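Dokside Cut Stems - README

Contents
Pictures of flowers and loose greenery from the Felleo arranging table, with a notes file. The set holds 3,060 pictures, of which 986 have notes so far.

Flowers
Color is entered by eye, in plain words: red, dark red, pink.

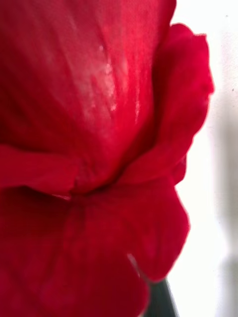

Petal notes cover folds, veins and curled rims. We left out variety names - the labels from the Ngubane stall were too patchy to use.

Greenery
Entries give the leaf shape and whether the stem shows. Terms in use:
- broad leaf, thin stem
- oval leaves on a short stem
- small pointed leaves
- bare stalk
- loose sprigs on a white tabletop
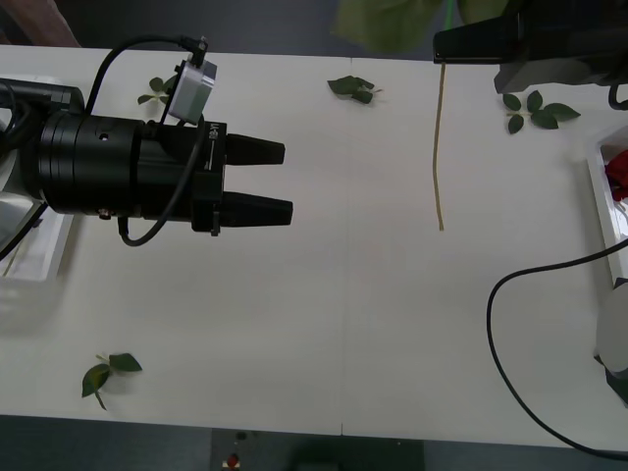
Known gaps
Blurred pictures stay in the set. They are marked "soft" in the notes and have no color entry.

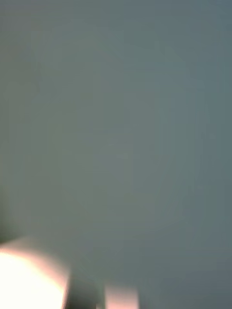 Yolotzin Bermúdez asks that "dark red" and "wine" be merged before the August update, as she can't tell the two apart in the notes.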